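Homes that share a kitchen

Some people in Geltside live in a co-living building. Each person rents a small bedroom with a door that locks. The kitchen, the laundry and the sitting room are used by everyone.

The largest of these buildings is Viklund House, which has 210 bedrooms on its upper floors. Every two bedrooms share a bathroom.

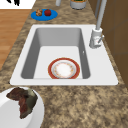
Who decides how many bedrooms a building may have?

The local council does. The owner sends in drawings, and planning officers check that the rooms are big enough and that everyone can get out safely in a fire. People who live nearby may also write to the council with their views.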